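Rulledport Residents' Board > House and Home > Moving into a smaller place, what did you get rid of?

gannetsocks
Posted 11/11/2008
We're leaving a four-bed on Cillidside for a two-bed flat by the harbour and I've been told (by my wife) that the contents of the garage are not coming. I have offered to lose the dinghy cover. We haven't had a dinghy for years. What did other people chuck, and what did you regret?

Wendy Pickering
Regret: the big stockpot. Don't regret: 600 paperbacks, most of them with the same plot. The charity shop took two boxes and then stopped answering the bell.

mudlark_2
Keep everything electrical. I threw out a drawer of old leads in October and needed one within the week. Same with offcuts of flex, you always want a bit.

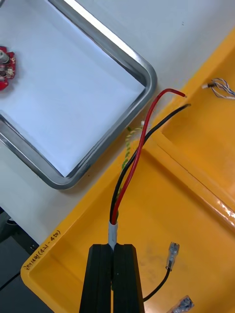
Red and black, stripped at the ends. Keep or bin?

gannetsocks
That is exactly the kind of thing I have a biscuit tin of. My wife has found the biscuit tin.

Wendy Pickering
Bin. If you need a bit of wire you can buy a bit of wire.

mudlark_2
And that's how you end up paying for parking twice to buy something you owned on Monday's shopping list already. Keep.

tollgate
Depends on the flat. We went from a house to a top floor with no lift and you become very philosophical around the third landing. The sideboard lives with my brother now. He didn't ask for it.

Furniture is where the space goes, not tins of wire. Measure everything, then measure the stairs. We had 2 wardrobes that fitted the bedroom beautifully and would not go round the bend to reach it.

gannetsocks
Does shelving count as furniture? I'm fond of mine.

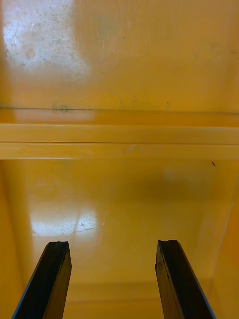 Yellow shelving, empty. Bit scratched, still shiny.

Wendy Pickering
It's very orange.

tollgate
Counts as furniture. Would you buy it again today? If not, there's your answer.

gannetsocks
I wouldn't buy any of my belongings again today, tollgate. I'd have to go and live in the sea.

Natalia Solís
I'm going to disagree with nearly everyone. We paid Mfinanga Removals £473 to shift the lot, crammed it all in and sorted it out once we were there. Deciding in the old house is hopeless, you're tired and everything has a memory stuck to it. After a month of climbing over a rowing machine you will know how you feel about the rowing machine.

tollgate
Terrible advice. That month becomes six years. I've seen your hallway.

Natalia Solís
You've seen it because you could get into it. 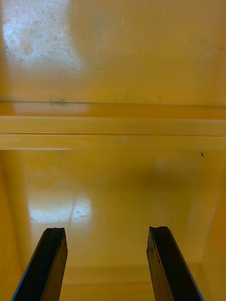

Storage is the other thing people get wrong, they rent a unit "just for now" and pay for it until they die. My mother did that with a dining table. If you must keep things back, use one box you already own and stop when it's full. A plain yellow one with a glossy inside like that would do me, you can see straight to the back and nothing gets forgotten in a corner. The dining table, for the record, had woodworm.

mudlark_2
How big a box though. Asking for the leads.

Wendy Pickering
Small.

gannetsocks
Update: the dinghy cover has gone. I'm told this was a good start and nothing more. Does anyone want a rowing machine?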